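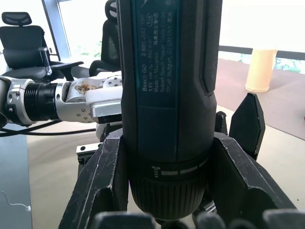 Getting the best out of a small cordless screwdriver

I held out against these little things for years. My father did every hinge in the house by hand and I assumed I would do the same, and then came the October we moved and I had 12 flat-pack drawers to put together in one weekend. My wrist has never forgiven me. Since then a small screwdriver like the Bosch GO has lived in our kitchen drawer, next to the string and the birthday candles, and it comes out more often than the good scissors do.

A few things I have picked up along the way, some of them the hard way.

Start low on the collar. The ring with the dashes on it, just above the ribbed chuck if you are holding the tool point down, is for setting the torque, and most people I know twist it right round to the top and leave it there. For cupboard hinges and anything going into chipboard, begin near the bottom and go up a notch at a time until the screw sits flush. Once a hole in chipboard has been chewed up you will be poking matchsticks and glue into it (which does work, by the way – leave it overnight).

Use a bit that really fits. If it wobbles in the screw head before you have even begun, swap it. I keep six in an old mustard tin and throw out any with rounded corners, though it pains me.

Give the first couple of turns by hand. Wichai Sukprasert, who hung our pantry doors, taught me this and I have hardly had a crooked screw since. Fingers first, then the screwdriver, and keep the tool in line with the screw and your elbow tucked in behind it.

Wipe the grip. Those rubbery, dotty surfaces are lovely to hold but they do collect flour and sawdust in equal measure. An old toothbrush, barely damp, gets into the dots. Keep water well away from the charging socket, and don't be tempted by kitchen degreaser – I made one handle permanently sticky that way.

Read the label before you borrow a charger. The small print on the side of ours says 3.6V, and it is worth a squint (or a torch and somebody younger) before plugging in whatever lead happens to be in the drawer. I wrote the voltage on a strip of masking tape and wrapped it round the charger's own cable, and we have had no muddles since.

Finish old, stiff screws by hand as well. A rub of candle wax on the thread helps new ones go into hardwood, and a dry bar of soap will do at a pinch.

Next time, squeaky hinges.

Filed under: Workshop & DIY, Small Tools, Handy Hints

Contact us | © 2019 Phromma Home Notes | Back to top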